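Ridley 服务器三月平衡改动后的数据记录

上个月把 Hamau 的主力职业从“织阵师”换成了“驭潮者”,起因是补丁把织阵师的护盾转化率从 35% 砍到了 20%。论坛上的讨论多数停留在“废了”和“没废”两种结论,我想看具体数字,就拉着 Joaquim Falcão 在 Ridley 服务器的训练场打了几个晚上的木桩。

先说测试条件。装备统一为赛季毕业套,不带临时药水,关闭天气加成,目标护甲固定。每套循环打满两分钟,取每秒伤害的中位数。没有取平均值,原因是驭潮者的“回流”触发带随机性,单次极值会把平均值拉得很难看。

织阵师改动前我留有旧记录,稳定循环是 1,170。改动后同样的按键顺序掉得很明显,主要损失出在第三段展开。以前护盾转化溢出的部分会直接补进阵眼能量,现在补不满,第四段要多等一个公共冷却。把“镜面”提前到第二段之后能追回一部分,代价是移动阶段没有减伤可用。Çınar 首领战的第二阶段恰好全程移动,所以这套改法在木桩上成立,进本之后收益有限。

驭潮者的问题在另一头。面板没有动,但技能队列窗口似乎比更新说明里写的要短。我和 Joaquim 延迟相近,他用宏,我手按,两个人都出现过“涨潮”被吞的情况。更新说明对此只字未提。Zodwa Sithole 在公会频道里贴过一份按键日志,看下来是涨潮与位移技能共用了同一个输入缓冲,后按的覆盖先按的。临时办法是在两者之间插一个瞬发填充技能,损失很小,手感较差。

符文方面,目前我的配置如下:
主槽:深流
副槽:盐痕、静水
天赋末端:右侧分支,放弃群体沉默

放弃沉默有争议。Dalia Benkirane 坚持带,她打的是高层裂隙,小怪密度高,沉默的价值可以折算成治疗压力。我主要打固定团,队里打断已经有三个人轮换,再多一个是浪费。两种配置切换要回主城,设计上很不方便,这一点从上个赛季提到现在。 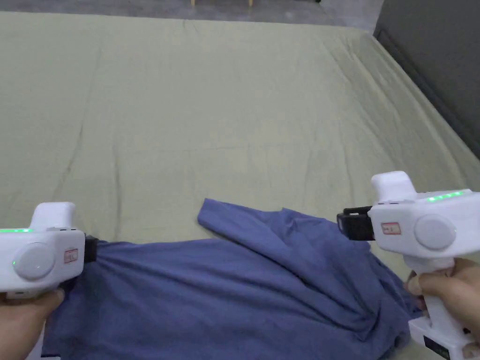
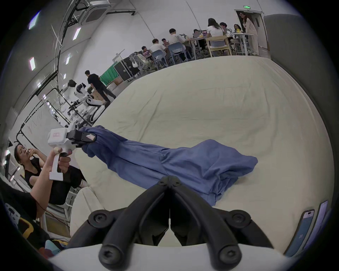
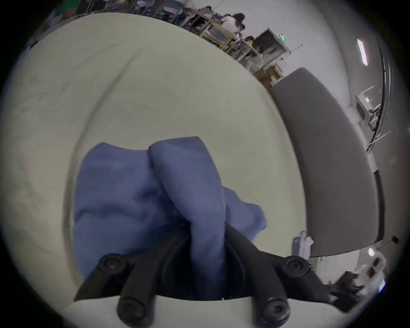
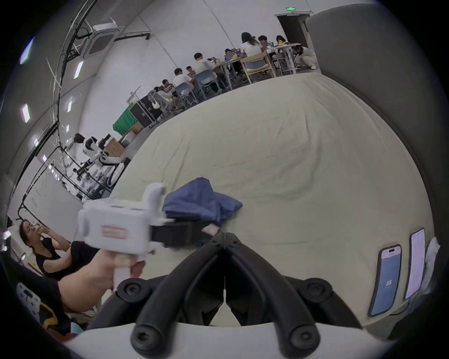
蓝色布料

回到循环本身。起手建议先静水后深流,反过来的话第一个爆发窗口会和团队增益错开大约 2 秒。短战斗里这点误差就是一次完整的退潮伤害,长战斗可以忽略。退潮的层数上限没有变,满层之后继续叠只刷新持续时间,不提高系数,插件默认的提示音会误导人,建议关掉。

Brarivthorpe 副本的最后一个首领还没有测。那里有强制分组,驭潮者两组之间的光环不互通,理论上单独一组的人会少吃一层增益。Tomás Simões 说他那队把驭潮者固定放在近战组,理由是近战吃这层光环的收益高于远程。我没有他们的日志,暂时不下结论。

织阵师的号先放着,装备没拆,镜面那套按键也还留在第二页动作条上。下个补丁如果把转化率调回中间值,第三段的能量缺口应该能补上,到时候用同样的条件再跑一遍木桩。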